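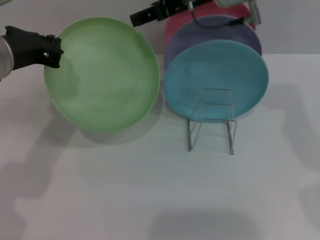 CUMMONT – Aug 7, 2023

By the Senon Courier news desk

The pastel dishes are back. Bošković Ceramics put its Trirden tableware on sale again this morning at the shop on Mill Street, first time since the kiln went down in June, and by lunch the line was out past the bakery door.

Same shapes as before. Colors a little different. The wide green bowl has gone minty, streaky, paler through the middle, and the plates now come in pink, lavender and a light blue with a fine speckle in it. The old mustard is gone. So is the dark brown, which the shop says sold slowly and chipped where it showed.

Plates are $21 each. Bowls are more, and the price depends on size – the shop had not finished its tags when the doors opened, and a few people were quoted from a sheet of paper taped to the register. Prices will be marked on everything by tomorrow, staff said.

The limit is two bowls to a customer for now. No limit on plates.

The kiln trouble was an element, then a controller, then a wait for parts. The shop stayed open through it but with very little on the shelves, mostly mugs and a few planters left from spring. Custom orders were held. Anyone who paid a deposit before the shutdown will get a call this week, and the shop asks that people not come in to ask about a held order until they hear.

Wedding orders go first. Then replacements for broken pieces, then the rest in the order they came in.

On the color question. Several regulars wanted to know whether the new green will sit next to the old green, and the answer from the counter was not really. The old one was flatter and more gray. The new glaze is brushed on and moves in the firing, so bowls from the same batch can come out different, some with more color up the wall and some nearly even. If you want a matched set, bring a piece from home and hold it up to the shelf by the window.

Some shoppers did just that. One woman had a salad plate wrapped in a dish towel and went down the row with it for a good while before settling on lavender, which was not what she came for. She said her kitchen is all white and she was tired of it. Another customer left with a pink plate and no bowl and said he would be back when the line was shorter.

The blue seems to be the early favorite. It was going faster than the pink when this reporter left, and staff had already carried out more from the back.

Care is the same as the earlier dishes. Dishwasher is fine on a normal cycle. Microwave is fine. Do not take a bowl from the refrigerator and put it in a hot oven, the shop has seen too many come back in pieces that way and will not replace them. Metal scourers leave gray marks on the lighter glazes. Baking soda paste usually lifts them.

Wire stands are also in stock, the thin silver kind that holds plates upright. They are meant for a shelf or sideboard but plenty of people use them on the counter to save cabinet space, and the shop does the same with its own display, a few colors leaned up one in front of another. The stands are bought in and sold at cost with any plate. Check the fit before you pay. The dinner plates are heavier than they look and a narrow stand will tip if it is pushed too close to the edge of a shelf.

Seconds will be put out later in the month. These are the pieces with pinholes, drips or a rim that is slightly off, and they normally go on the long table near the back entrance at half price. No date yet. The shop said it wants to get through the held orders before it sorts them, and that there is a fair amount to sort, the first firings after the repair ran hot and a good deal of the lavender came out closer to gray.

Some of that gray lavender is rather nice, for what its worth. Ask to see it.

Parking is the other thing. The lot behind the hardware store is closed for resurfacing and the town has not said when it will reopen. There is street parking on the church side, two hours, and the meters are being checked. The alley behind the shop is for deliveries only. Drivers who stopped there this morning were asked to move so a clay delivery could get in, and one of them was not happy about it.

Shoppers coming over from Senon should allow extra time for the bridge, which is down to a single lane with flaggers during the day.

The shop will keep its summer hours through the end of the month, opening mid-morning and closing at suppertime, later if there are people still looking. Closed over lunch as usual, though it stayed open straight through today. Cards and cash both accepted. The card reader dropped out twice this morning and cash moved faster, so bring some if you can.

Shipping is on hold. The shop used to send Trirden pieces out by mail but lost too many bowls in transit last winter and is trying out a heavier box. It hopes to take mail orders agian in the fall. Gift cards can be bought by phone in the meantime.

A small run of cups in the same colors is planned, with handles this time. The shape has been settled but the handles have not, staff said, and the test cups on the shelf by the register are not for sale. People kept picking them up anyway.

Classes are not affected by any of this. The evening hand-building group meets as scheduled and the wheel group is full with a waiting list. Work left for firing before the shutdown has now gone through the kiln and can be picked up from the rack inside the back entrance. Look for your mark on the bottom. Anything still unclaimed when the seconds go out will be moved to storage.

Correction to our earlier item on the kiln: we wrote that the shop would be closed for the repair. It was open, with reduced stock. The Courier regrets the error.

Contact the news desk: use the form on our Contact page | © 2023 Senon Courier. All rights reserved. | Back to top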